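Chapter 2
Gathering Examples

Before a robot can learn a job, somebody has to do that job with it, over and over, and save every try. I used to think this was the boring bit. Now it's my favourite part of the whole business!

In this chapter we'll follow one set from start to finish: the Stodano set, recorded at Zedevside, with 925 tries at taking a small motor apart. We kept 900 of them. I'll tell you what was wrong with the other ones (mostly me, early on, being clumsy with the controls), and you'll label 20 tries yourself before we move on.

Keep a notebook handy, and don't worry about the maths yet – that's all in Chapter 3.

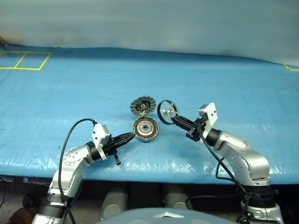 Motor parts and a spoked wheel, in both views.
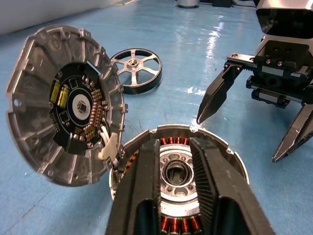 How many examples do I need before I can start training?
Start with 20 good ones, just to check that your files load and your labels line up, then go back and record the rest.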